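Breakfast counter, round three

September 13, 2025

I've been fiddling with my kitchen counter since April and I think (I think!) I'm close to leaving it alone. When we moved in, everything lived wherever it landed. The flour was over by the sink, the toaster was on top of the microwave, and every morning I walked back and forth like I was training for something.

So the plan was one stretch of counter for breakfast and snacks and nothing else. Toaster oven and toaster go together on the left next to the outlet, kettle right there with them, jars along the backsplash, cutting board on the right. The tray goes in the middle, and that's where I keep changing my mind.
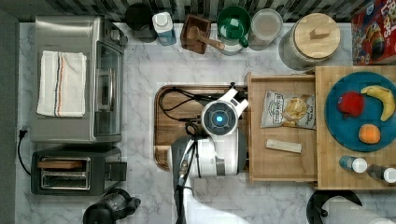 My brother-in-law Roscoe Hutchins thinks trays are where junk mail goes to retire, and in our last place he had a point. My rule now is that it gets cleared every night, no matter how tired I am. Chips go back in the cupboard, crumbs get wiped up, done. I looked at a fancy divided one from Malen for more than $200 and closed the tab so fast. Plain wood is fine. I rub a little mineral oil in when it starts looking thirsty.

The jars were the other big debate. I wanted everything matching, and then I priced out a full set and decided I love variety! The big one with the wooden lid is my favorite because I can get my whole hand in there with a scoop. Cereal stays in its box, since we go through it too quickly to bother pouring it into anything.
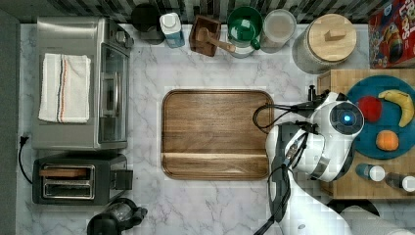
Fruit goes on a plate on the cutting board, by the way. I used to have a deep bowl and the bananas at the bottom always got squashed before I remembered them. With a plate I only buy what fits, and my kid will grab an apple if it's sitting right there at eye level (put it in the fridge and it might as well be on the moon).

Still on my list is doing something about the cords. I tried those stick-on clips and they let go of the wall within a week, so if you have a brand you like, please tell me in the comments. I'd also like to find a better spot for the paper towels, maybe under the cabinet, but that means drilling and I'm putting it off until after the holidays.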